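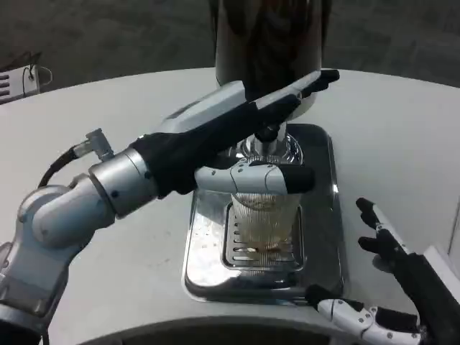 Udelgate Open Day

By Emese Szilágyi
12 October 2025

The Udelgate Open Day is a yearly public visit to the workshops of Gallov, a maker of two-armed service robots. It takes place in November on the ground floor of the firm's Udelgate building, and it is best known for the drinks table, where a robot serves visitors from a dispenser at a speed that has done wonders for local conversation. The event is free. Parking is not.

Background

Gallov moved to Udelgate after outgrowing a unit above a tile showroom, whose owner had complained of thumping. The first open day was meant for suppliers and their families and drew 60 people, several of whom had come about tiles. The firm had planned a slide show on joint design. The projector failed, and an engineer filled the gap by having the robot pass a drink to the mayor's husband. He asked for another, and the program has been built on that request ever since.

Attendance rose to 522 in the second year and 629 in the third. The fire marshal has set the limit at 700, a number the firm now prints on its posters as if it were an achievement.

The drinks table

The main demonstration is run on a model called Nurmi. It works at a round white table with a dispenser and a steel drip tray, and the glassware is ribbed. Early shows used smooth tumblers. The change was made on the advice of the staff member who swept up after the early shows.

In the usual routine one hand holds the glass on the grate, under the chrome spout, while the other stays open and to the side. Visitors often ask what the second hand is for. Gallov's stock reply is that the same could be asked of most people at a party. The fingers close around the front of the glass, below the rim, and the palm remains above them, a grip the company's leaflet calls "natural" and which one newspaper letter compared to an aunt holding a sherry.

A serving is small. Guests have complained of this in every year on record, and the leaflet explains that portions are kept low so that spills stay on the tray. The drink itself is apple juice before lunch and cold tea after it. A rumor that the robot served whiskey in the second year has never been confirmed, though it was good for ticket requests.

The Kasus routine

Kasus is the name of the software that plans the robot's reach. During the open day it is shown on a wall screen beside the drinks table, where it lists each step in plain words shortly before the arm carries it out. The screen was added to reassure nervous visitors. Its main effect has been to create a class of spectator who reads the steps aloud.

Between servings, children are invited to choose where a glass should start on the table, within a taped area. Adults are invited to stay behind the rope. The rope was moved back after a visitor tried to shake hands with Nurmi in the middle of a pour, and then wrote to ask whether the company would pay for his shirt. It did.

Other parts of the visit

The tour also takes in the test hall, where arms lift the same sandbag for weeks at a time, and the repair benches, where visitors may hold a loose finger joint and are asked to give it back. A talk on safety is given twice during the day. Seats for it are easy to find.

Reception

Opinions in Udelgate are mixed but friendly. Local cafe owners objected at first that a robot pouring drinks was a threat to their trade. They withdrew the complaint after attending, and one later put up a sign reading "Served while you are still thirsty." Gallov bought its staff lunch there and has kept the sign's wording in its own press folder.

Teachers have praised the event for showing slow, careful work instead of dancing robots. Former guests tend to remember the coat check, which loses a scarf each year and is run entirely by people.

See also: Gallov; Kasus (software); Nurmi (robot); Udelgate tile trade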